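집게 손가락이 상자를 배우는 동안

투명한 것은 로봇의 오랜 골칫거리다. 유리컵, 비닐봉지, 플라스틱 통. 사람은 빛이 조금 휘어진 자리만 보고도 벽이 어디 있는지 알아채는데, 카메라와 깊이 센서는 그 벽을 그냥 뚫고 지나가 버리곤 한다. 그래서 깊이 지도를 띄워 보면 통은 온데간데없고 안에 든 물건만 허공에 둥둥 떠 있다. 처음 그 화면을 봤을 때 나는 한참을 웃었고, 그다음 주부터는 거의 그 생각만 하고 다녔다.

소프트웨어 팀 자투러(Jatuler)를 찾아간 것은 지난 6월이다. 이 팀이 만드는 것은 팔이나 손이 아니라 그 손을 움직이는 정책, 그리고 정책을 기르고 점검하는 도구들이다. 도구 묶음의 이름은 코텐트(Cotent). 손에 쥐는 그리퍼로 사람이 직접 작업을 하면 코텐트가 영상과 손의 궤적을 시간에 맞춰 묶고, 쓸 만한 구간을 골라내고, 학습이 끝난 정책이 어디서 망설였는지까지 되짚어 보여 준다. 말로 옮기면 밋밋한데 화면으로 보면 정말 재미있다!

작업 자체는 소박하다. 나무 상판 위에 뚜껑 달린 투명 수납통을 열어 놓고, 그 안의 작은 상자를 두 손가락 사이에 넣는다. 숙련된 사람이라면 눈 감고도 할 일이다. 그런데 이 소박한 동작 안에 인식과 계획과 제어의 문제가 골고루 들어 있다. 손가락이 통 안으로 들어가려면 벽의 높이를 알아야 하고, 상자의 넓은 면과 좁은 면 중 어느 쪽을 물지 정해야 하고, 비스듬히 놓인 상자에 맞춰 손목을 얼마나 틀지도 정해야 한다. 게다가 손가락 두 개는 물건보다 먼저 통의 벽을 건드릴 수 있다.

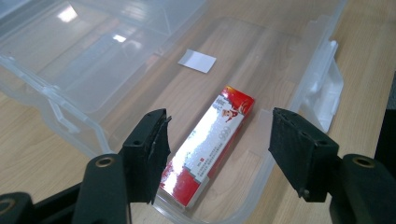
벽을 보지 않고 벽을 피하는 법

코텐트가 투명한 벽을 다루는 방식이 나는 가장 마음에 들었다. 센서가 벽을 못 본다면 벽의 모양을 억지로 복원하려 들지 않는다. 대신 단서를 모은다. 뚜껑에 맺힌 조명의 반사, 벽 너머에서 살짝 흐려진 나뭇결, 걸쇠처럼 불투명해서 잘 잡히는 부품. 단서 하나하나는 약하지만 카메라가 손과 함께 움직이면 이야기가 달라진다. 반사는 시점에 따라 미끄러지고 나뭇결은 제자리를 지킨다. 이 차이를 여러 장에 걸쳐 쌓으면 ‘여기쯤에 뭔가 있다’는 확률 지도가 나온다.

지도에는 벽이 선으로 그려져 있지 않다. 짙고 옅은 안개처럼 번져 있다. 계획기는 이 안개를 장애물로 딱 잘라 막는 대신 비용으로 받아들인다. 옅은 곳은 필요하면 스쳐도 되고, 짙은 곳은 멀리 돌아간다. 벽을 너무 두려워하는 계획기는 통 안에 손을 넣지 못하고, 너무 믿는 계획기는 통을 밀고 다닌다. 그 사이 어딘가를 찾는 손잡이가 화면 한쪽에 슬라이더로 나와 있는데, 직접 밀어 보면 궤적이 풀잎처럼 휘었다 펴졌다 한다. 나는 이걸 십 분 넘게 가지고 놀았다.

반짝이는 포장도 만만치 않다. 인쇄된 그림이나 글자는 특징점이 많아 추적하기 좋지만 은빛으로 빛나는 면은 보는 각도마다 얼굴을 바꾼다. 인식기가 그 면을 따라가려 들면 상자가 제자리에서 흔들린다고 착각한다. 그래서 코텐트의 추적기는 물체를 조각으로 나누고 조각마다 믿음의 무게를 따로 매긴다. 반짝이는 조각은 무게가 금세 줄고, 빨간 인쇄면처럼 색이 안정된 조각이 나머지를 끌고 간다. 설정 파일에서 이 무게가 줄어드는 속도를 바꿀 수 있는데, 기본값을 정하는 데 유난히 오래 걸렸다고 한다.

시연 40개, 그리고 고르는 일

방문한 날 화면에는 시연 40개가 목록으로 떠 있었다. 한 작업을 새로 가르칠 때 출발점으로 삼는 묶음이다. 양만 보면 적어 보이지만 자투러가 공을 들이는 쪽은 그 안의 다양함이다. 손이 들어가는 방향, 상자의 각도, 통의 위치, 뚜껑이 젖혀진 정도. 코텐트는 시연들을 점으로 펼쳐 놓고 빈 구석을 색으로 칠해 준다. 그러면 사람은 그 빈 구석에 해당하는 자세로 다시 시연하면 된다. 데이터를 모으는 일이 지도의 빈칸을 채우는 놀이로 바뀌는 셈인데, 이게 은근히 중독성이 있다.

고르는 화면에서는 시연 하나를 4개 구간으로 나눈다. 다가가기, 자세 맞추기, 물기, 들어 올리기. 구간의 경계는 손의 속도와 손가락 간격으로 자동으로 잡히고, 틀렸으면 마우스로 끌어 옮긴다. 손이 멈칫한 부분을 무조건 버리지 않는다는 점도 좋았다. 사람이 멈칫한 데에는 대개 까닭이 있고, 통 벽 앞에서 손을 잠깐 세우는 습관은 정책이 그대로 배워도 되는 습관이다. 반대로 카메라를 고쳐 쥐느라 생긴 흔들림은 배울 것이 없다. 코텐트는 둘을 구분하려고 손가락 간격이 함께 변했는지를 살핀다. 아직 완벽하지는 않아서 의심스러운 구간에는 노란 표시가 남는다.

의외로 중요한 것이 아무것도 물지 않은 구간이다. 벌어진 손가락 사이로 맨 상판만 보이는 장면은 얼핏 버려도 될 것 같은데, 이런 장면이 없으면 정책은 눈앞에 늘 물건이 있다고 믿어 버린다. 나뭇결의 짙은 줄이나 상판의 작은 자국을 물체로 착각하고 손가락을 오므리는 것이다. 초기 버전 프랜스테드(Pranstead)가 꼭 그랬다. 나뭇결에 홀린 듯 상판을 꼬집고 다녔다고 한다. 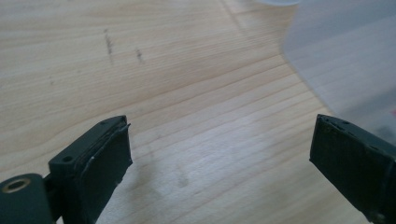

해결책은 뜻밖에 단순했다. 물체가 있는지 묻는 작은 판별기를 정책 앞에 하나 두고, 답이 애매하면 손가락은 벌린 채로 시점만 옮기게 했다. 보이지 않으면 먼저 더 본다. 사람도 서랍 안이 어두우면 고개부터 기울이지 않던가. 이 한 단계가 들어간 뒤로 정책의 움직임이 눈에 띄게 차분해졌고, 기록을 되짚는 사람도 훨씬 편해졌다. 손이 엉뚱한 곳으로 갔을 때 못 본 탓인지 보고도 잘못 판단한 탓인지가 기록에 따로 남기 때문이다.

늦게 도착하는 눈

제어 쪽 이야기도 빼놓을 수 없다. 영상은 언제나 조금 늦게 도착한다. 카메라가 찍고, 전송하고, 신경망이 읽는 동안 손은 이미 다른 곳에 가 있다. 천천히 움직일 때는 티가 나지 않다가 속도를 올리면 손가락이 상자 옆을 살짝 비껴간다. 그래서 정책은 다음 동작 하나만 내놓지 않고 짧은 동작 묶음을 한꺼번에 내놓는다. 제어기는 그 묶음에서 이미 지나가 버린 앞부분을 잘라 내고, 새로 도착한 묶음과 부드럽게 이어 붙인다.

이 이어 붙이기를 맡은 모듈의 이름이 로어(Lougher)다. 코텐트 안에서 가장 작은 모듈이면서 가장 자주 고쳐진 모듈이기도 하다. 두 묶음이 서로 다른 말을 할 때 평균을 내면 손이 두 갈래 길의 한가운데, 그러니까 하필 통의 벽으로 향하는 일이 생긴다. 왼쪽으로 돌아도 되고 오른쪽으로 돌아도 되는데 가운데만은 안 되는 상황이다. 로어는 2가지 길이 섞이려는 조짐이 보이면 앞서 가던 길에 조금 더 고집을 부린다. 나는 이 ‘고집’이 변수 이름으로 코드에 그대로 적혀 있는 걸 보고 반해 버렸다.

되감기 화면에서는 이 모든 것이 한 줄로 늘어선다. 맨 위에는 영상, 그 아래에는 안개 지도, 그 아래에는 판별기의 답과 로어가 고른 길. 시간을 앞뒤로 밀면 네 줄이 함께 움직인다. 손가락 끝의 고무 패드가 닳으면 영상 아래쪽 윤곽이 미세하게 달라지는데, 그 변화를 눈치채고 알려 주는 기능도 시험 중이다. 패드 가장자리가 너덜너덜해진 손가락은 새 손가락과 무는 느낌도 다르고 카메라에 비치는 모습도 다르니, 학습할 때 두 상태를 섞어 보여 주는 편이 낫다는 생각이다.

남은 숙제도 많다. 반투명한 판이 상판 위로 비스듬히 걸치면 안개 지도가 지나치게 넓게 번진다. 판 너머로 비치는 색을 물체로 볼지 무늬로 볼지도 아직 자주 헷갈린다. 빛이 상판에 강하게 닿아 나뭇결이 하얗게 날아가는 자리에서는 추적기가 기댈 곳을 잃는다. 수정 목록에는 이런 항목이 21개 올라 있었고, 그중 몇은 내가 보는 앞에서 새로 추가됐다. 목록이 길어지는데도 다들 신이 나 있는 방을 나는 꽤 좋아한다.

다음 버전에서는 뚜껑을 닫는 동작까지 한 작업으로 묶을 계획이라고 한다. 뚜껑은 경첩을 따라서만 움직이니 손이 그리는 길도 호를 따라야 하고, 걸쇠를 누를 때는 위치보다 힘이 중요해진다. 안개로만 알고 있던 벽을 이번에는 손으로 만져야 하는 것이다. 만져서 알게 된 벽의 위치를 다시 안개 지도에 되먹이는 실험도 함께 준비하고 있는데, 그 화면만큼은 완성되는 대로 다시 보러 갈 생각이다.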